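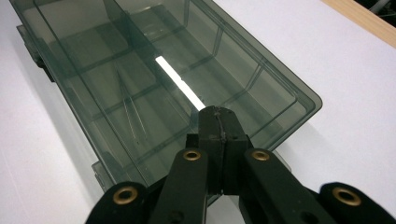 Gray organizer on the white board

July, 9:40 p.m.

Home late again. Ate standing up, washed the one plate, and I want to get this down before I forget the order of things.

Nearly all of today went on the organizer boxes. The Duvell arms are due at the Bagheri site after the summer break, and until then those of us who used to pack small parts by hand are doing it with grippers, so the system has something to learn from. I packed by hand for 16 years. Now I hold a tool in each hand and do the same job slower, and the slower version is the one they keep.

The walls inside the box are the hard part. With fingers you feel where a divider is. With the tips closed you have to look, and the plastic is see-through enough that a low partition can disappear when the light hits it. I went into the tall middle wall more than once before lunch. Serpil Bilgin told me to come in higher and stop over the compartment before going down. She was right, but it adds a second to every move and by afternoon my wrists knew about it.

The target for the month is 3000 good runs across the team. We stood at 485 this morning. A run with a long pause in it gets thrown out, and I pause when I think, so some of mine will go.
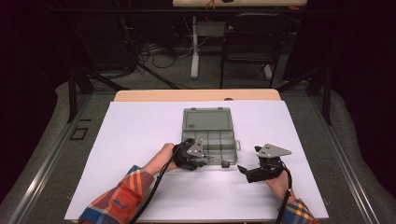 WORK / THE BENCH

Serpil and I talked over coffee about what happens afterward. Prukell has said in writing that there will be no layoffs on the packing line this year. The letter doesn't say anything about next year. Three of us have been offered training as cell operators, which means watching the arms, clearing jams and refilling trays. The pay is a little better. The hours are worse – nights every other week to start.

I asked her if she was going to take it. She said yes, she's done with lifting. I said I hadn't decided, and I haven't. I like packing. I like getting to the end of a tray and having it be right. I don't know that I would like watching something else get to the end of it.

One thing did surprise me. The engineers ask us questions now. In all my years on the line I don't remember anybody from upstairs asking how I pick up a thin part, and this week two of them wanted to know why I go for the end and not the middle. I told them the middle rocks. They wrote it down.

The Flanilora order is still being packed the old way downstairs, and I went down at the end of the shift to help for half an hour. It felt very fast. My hands kept closing flat like the gripper does, thumb against two fingers, and I had to shake them out.

Need to remember: ask for the lower stool, bring the wrist wrap, answer the training letter by the end of the month. Call Mom back before work, she's up by six.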